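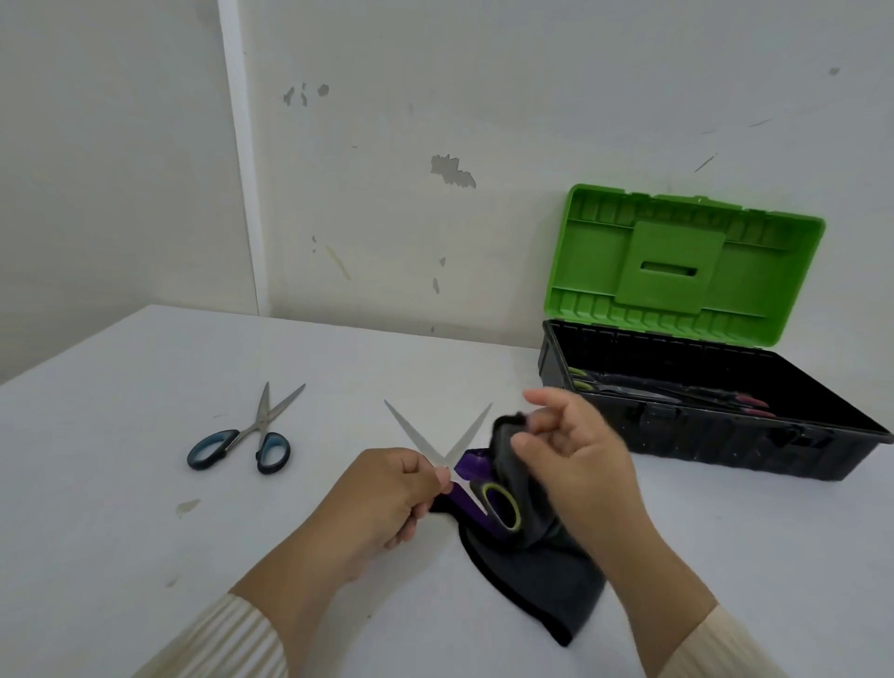
写真:Skaren 作業室

はさみの点検・収納スタッフ募集(パートタイム、経験は問いません)

株式会社Skarenは、裁縫教室や学校にはさみなどの手工具を貸し出している会社です。Dorkuraの作業室で、返却された工具の点検と収納をする方を募集します。2023年8月から順番に面接をしています。人数が決まりましたら、募集を終わります。

この文章は、作業室の責任者のソレーヌ・フルリー(Solène Fleury)が書いています。日本語は私の母語ではありませんので、少し硬い表現があるかもしれません。わかりにくいところは、面接のときに遠慮なく聞いてください。

作業室は今年の2月から大きく変わりました。Canditzという自動の仕分け機と、Savolainenという搬送台車が入りました。応募を考える方にとって大切なことですから、仕事の条件の前に、何が変わって何が変わらなかったかを書きます。

以前は、返却された箱の番号を人が読み、紙の台帳に書き、棚まで運んでいました。一日に200箱が戻る日もあり、夕方には腰や肩が痛いという声がよくありました。今は、箱の番号を読むことと、貸出先ごとに分けることをCanditzがします。棚と作業台の間はSavolainenが運びます。紙の台帳はなくなりました。

人の手に残ったのは、箱を開けてからの仕事です。はさみを一丁ずつ持ち、刃を開き、欠けやゆるみがないかを見ます。動かしたときの重さも手で確かめます。問題がなければ布のカバーに入れて、工具箱に戻します。布はやわらかくて形が決まりませんので、急いで刃を押し込むと内側が切れます。カバーの口を片方の手で支え、刃先の向きを見ながらゆっくり入れるのが、私たちのやり方です。
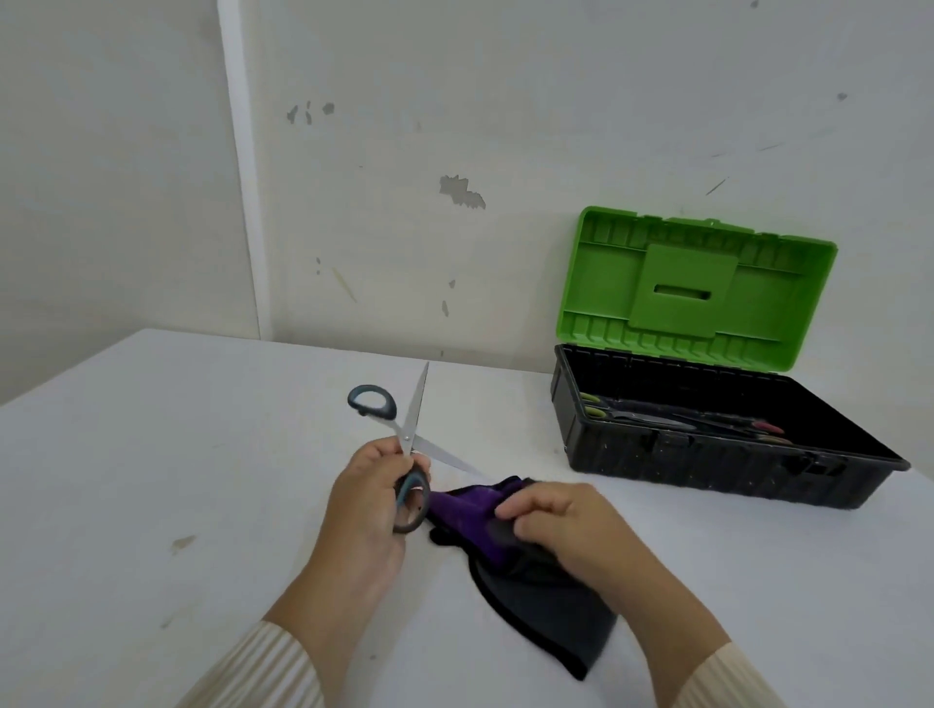 この部分も機械に任せることを、会社は一度検討しました。しかし、はさみは種類によって持ち手の大きさも刃の長さも違い、カバーも使ううちに伸びたり、しわがついたりします。今のところ、この仕事を機械に移す予定はありません。将来も絶対にない、とは約束できません。もし計画が変わるときは、決まる前に作業室の全員に説明し、意見を聞きます。これは仕分け機を入れたときに、スタッフから強く求められたことです。あのとき会社の説明は遅かったと、私も思っています。

機械が入ってから、よくなったことと、難しくなったことがあります。重い箱を持つ回数は減りました。残業も少なくなりました。その一方で、座って同じ動作をする時間が長くなり、目と指が疲れるという意見が出ました。そのため、50分作業をしたら10分休むことにしています。また、以前は棚まで歩く途中で自然に話ができましたが、その機会が減りました。毎朝の打ち合わせを少し長くして、前の日に気づいたことを話す時間にしています。

機械の速さに人が合わせる必要はありません。次の箱は、作業をする人が台の横のボタンを押したときに届きます。一人一人の作業の数は記録していますが、時給や評価には使いません。部品の交換の時期を知るための記録です。ご自分の記録はいつでも見ることができます。
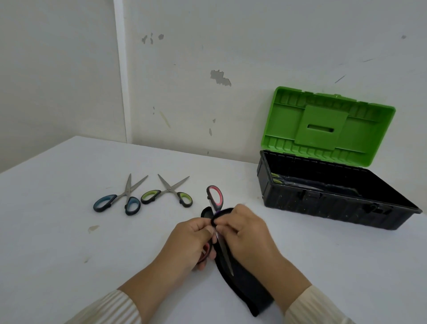
仕事の内容
・返却されたはさみ、その他の手工具の点検
・刃の汚れのふき取り、ねじの軽い調整
・布カバーへの収納、工具箱への収納
・修理が必要な工具に札をつけ、修理担当に渡すこと
・Canditzの画面での簡単な入力(日本語または英語)

刃を研ぐ仕事は修理担当がしますので、この募集には入っていません。機械が止まったときの対応も、設備担当の仕事です。スタッフの方には、停止ボタンの場所と、止まった機械に手を入れないという規則を、初日に必ず覚えていただきます。

勤務について
勤務日:週3日から5日(土日は休み)
時間:9時から16時の間で、一日4時間以上
時給:面接のときに、経験と時間帯を伺ってからお知らせします
交通費:一日1,000円まで支給
契約:最初の3か月は試用期間です。試用期間中も時給は同じです
服装:自由。袖口が広い服は、刃に引っかかることがありますので避けてください。手袋とエプロンは会社で用意します

次のような方をお待ちしています
手を使う細かい仕事が苦にならない方。わからないときに、作業を止めて聞くことができる方。裁縫や工具の知識は、なくてもかまいません。左利きの方も歓迎します。左利き用のはさみの点検は、右利きの者には少し難しく、今まで十分にできていませんでした。

年齢や国籍は問いません。日本語は、安全の説明がわかれば大丈夫です。作業の手順書は、日本語(ふりがなつき)と英語があります。

研修について
最初の2週間は、先輩のスタッフと同じ台で作業をします。練習用のはさみが100丁あり、その中には、わざと不具合を残したものがまぜてあります。全部見つけられなくても、心配はいりません。どこを見落としたかを一緒に確認するための練習です。

応募の方法
作業室の受付に電話をするか、当社のウェブサイトの応募用紙を送ってください。履歴書の写真は必要ありません。面接は30分くらいで、その後、希望する方には作業室を見学していただきます。見学のときは、働いているスタッフに直接質問ができます。私は席を外しますので、仕事の良い点も困っている点も、自由に聞いてください。

結果は、面接の日から一週間以内に、電話またはメールでお知らせします。

Skaren Dorkura作業室
担当:ソレーヌ・フルリー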